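Sondetti Replacement Boot Carpet for the Duvilent Coupé

If you have ever lifted the boot lid of an old Duvilent and sighed at what was left of the carpet, you'll know why we wanted to make this one. Jabari Bakilana, our trimmer, drew the pattern from a car still wearing its factory set, and he fussed over the cut round the spare wheel well for most of a winter (we did tease him about it, but the fit is lovely).

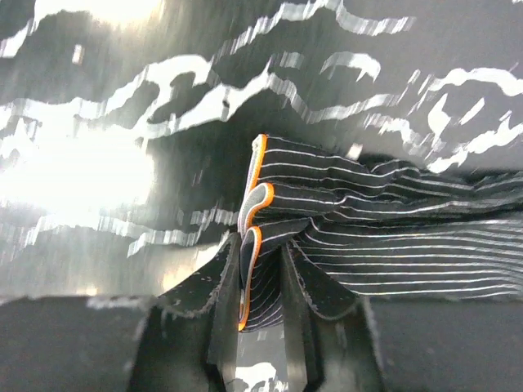 Dark fabric with fine white lines.

The set comes as four pieces with bound edges, and it suits both the early cars and the later ones with the raised fuel filler. Owners of the Urio estate will need part 2717 instead, as the floor is longer and the wheel sits upright.

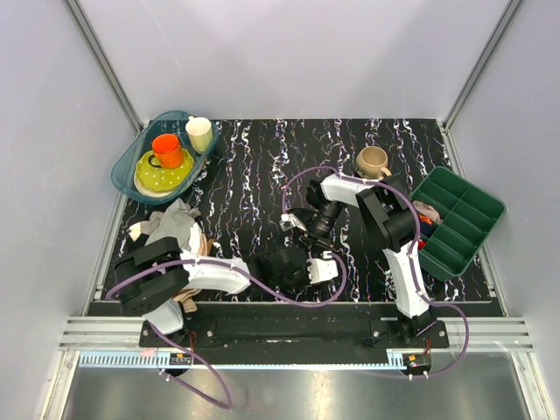 Do leave the carpet unrolled indoors overnight before you fit it, and take your time over the side pieces, which go in first. Most people manage the whole job in an afternoon with a pot of trim glue and a cup of tea going cold on the wing!

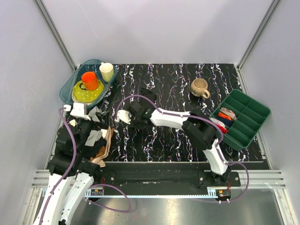 Ordering and Delivery

Part number 1348. We cut each set to order at our Sikton workshop, so please allow a fortnight, and a little longer in July when we're away at the shows. Samples of the binding are free, just ring and ask.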